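Fedoruk Print & Gifts
Home / Promotional items / Pens and writing

Zarnance ball pen with your logo

Item no. 742
Minimum order: 300 pieces
Print: up to 2 colours on the barrel

The Zarnance is our most ordered pen for fairs, open days and customer visits. It writes in blue or black, and the refill is easy to change. Many customers order it again each year, because people keep it on the desk and use it.

The price includes one print position and one colour. For the second colour we make a small extra charge, which you will see in the offer before you confirm. Please send your logo as a vector file. If you have only a picture file, send it anyway and our studio will tell you if it is good enough for printing. 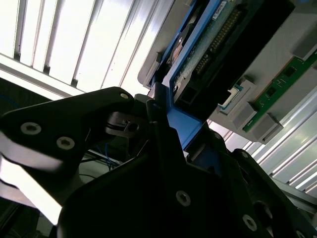

Delivery

After you approve the proof, we need 4 working days for printing. The transport time comes on top and depends on your address. Orders for the autumn fairs should be approved by 20th October. In July our print room is closed for two weeks, but the office answers e-mails.

Samples

We send one unprinted sample free of charge. A printed sample is also possible, and its cost is taken off your invoice when you place the full order.

Goes well with

Skulus notepad, A6, lined or plain
Pollance cotton bag with long handles

Pens and notepads can be packed together in the bag on request. Please write this in the comment field of your order and tell us the number of sets.

Ask for an offer | Add to list | Print this page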